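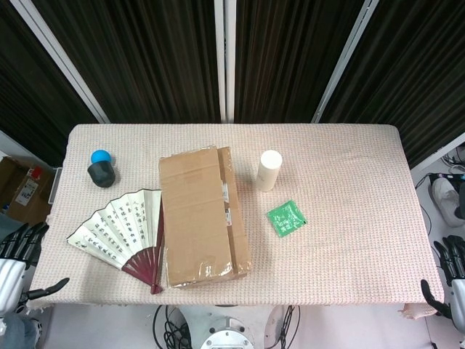
Quince history – where did the Trallidau orchards come from?

mornine_grower
Posted 8/7/18
Trying to find out when quince got to the Trallidau valley. My aunt swears it was always there. The sign at the Stulis farm stand says monks brought it over the pass, no date, no source. Anyone know?

Obi_pips
Not monks. Everybody says monks for everything. It was a nursery in Mornine, sold grafted trees to the valley farms. First order was 700 trees, it's in the old ledger at the library. Most died the first January.

stulisroad
The ledger says "fruit trees". Doesnt say quince. Could be pears for all we know.

Obi_pips
Page 2, go look. "Quince, grafted, 700." Pears are a seperate line, 778 of those.

stulisroad
ok will look. Still doesn't rule out older trees though. There's a hedge of them behind the mill – huge trunks, nobody plants a hedge from a nursery order.

tartlady
My grandmother made paste from the mill hedge fruit. Small, hard, really sour. The orchard ones are bigger and smell better. So maybe both stories are right? wild ones first, then the grafted kind

Obi_pips
Small and sour is just what you get when the graft dies and the rootstock takes over. Doesn't prove anything.

mornine_grower
Didn't expect a fight lol. Is the ledger open to anyone or do I need to ask at the desk?

Obi_pips
Ask at the desk. Box 967, bring a pencil, no pens allowed

tartlady
And if you get up by the mill, fruit's not ready till the leaves start going. Don't pick early.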